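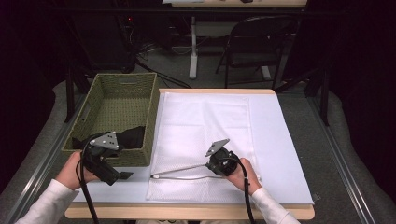 WORKSHOP VISITS

Open afternoon at the Itness shared workshop: hand-held grippers on the bench

The Itness workshop opened its doors on 17th May, and I went mainly to see the gripper build. The members' notes on it have been thin since November: a parts list, a wiring sketch and a short argument over connectors. A finished pair on a table is easier to judge.

The workshop is on the ground floor behind a tile showroom. Membership covers the machine room, the electronics bench and a carpeted room at the back used for anything that makes no dust. The project, called Drustavus by its builders, has the carpeted room. It is a home-scale attempt at collecting handling data without a robot arm. A person holds one gripper in each hand, does an ordinary job with them, and the movement is logged. The arm comes later, if the budget allows.

The grippers have chunky black bodies with metal plates mounted on them. The bodies are printed at the workshop. I was told the current version is the third, the first two having split along the layer lines where the trigger pivots. The fix was to turn the part on its side on the print bed and add material behind the pivot, at a cost of two extra hours of printing per body. The plates are cut by hand and drilled from a paper template, and the members admit that the hole spacing wanders a little from one to the next. It makes no difference to the grip but it does affect calibration, so each gripper keeps its own file.

Each one is cabled. I asked about a wireless version. The answer was that a battery would add weight at the wrist, and that dropped packets had spoiled most of a week's logging during an early trial with a borrowed radio module. The cables do pull. Anyone working for longer than ten minutes starts to hold the wrists slightly high to keep the slack clear of the table edge, and that posture ends up in the data. A ceiling hook with an elastic cord has been proposed. The objection is that it would pull in the other direction.

The controller is an Isico board, chosen on price. It reads the trigger position and passes it on with a time stamp. The builders have been through three firmware versions on it and would not recommend the middle one, which reset itself whenever both triggers were closed fully at the same moment. The enclosure is a food tub with a gland fitted through the lid.

The task on the afternoon was cloth and packing: a woven basket, thin sheet material and fabric items, with both hands in use. Soft goods are a hard choice for a first data set. A rigid block stays where it was put. Fabric folds over the jaw, catches on plate corners and hides whatever is under it, and a recording in which the operator fumbles twice before getting hold of an edge is still a valid recording.

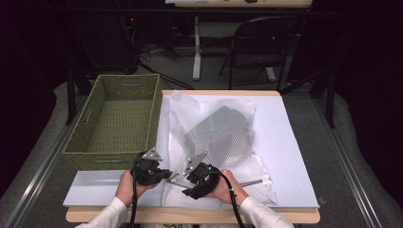 The log stood at 971 runs when I arrived. A run is started and stopped with a foot switch, which replaced a keyboard shortcut after too many recordings ended with one gripper being put down to reach the keys. Runs are checked the same evening. The usual reasons for rejection are a trigger reading that sticks, a hand outside the working area for too long, or a start pressed before the table was ready.

I was allowed a short turn. The trigger travel is long and the spring is stiffer than I would choose. Closing on a single layer of thin material requires the jaw to come down almost flat to the table, and with the bulk of the body in the way the contact point is hard to see from above. I missed more often than I picked up. Regular users tilt the gripper outward and approach from the side, a habit that takes an hour or so to learn according to the members.

Rubber facing for the jaws was under discussion. A sheet of Tatlı bench matting had been cut into strips and tried with contact adhesive. It held well on fabric and left black marks on anything pale, so it has been put aside. Silicone tape is next.

Points I would raise as a builder: the strain relief where the cable enters the body is a cable tie and nothing more; the screws are a mixture of metric sizes that calls for two drivers; and the calibration jig is a block of scrap with pencil lines on it. All of these were on the members' own list already. The drawings are complete apart from the trigger linkage, which has been changed on the part and not on paper.

Parking is poor. The tea is free, and the machine room closes an hour before the rest of the building, so see that first.

This site uses cookies to remember your reading preferences. Accept / Manage settings

Recent items
Repairing a worn lathe tailstock
Foot switches for the workshop: wiring and debounce
Printing pivots that do not split
Visit report: a small bindery and its folding machine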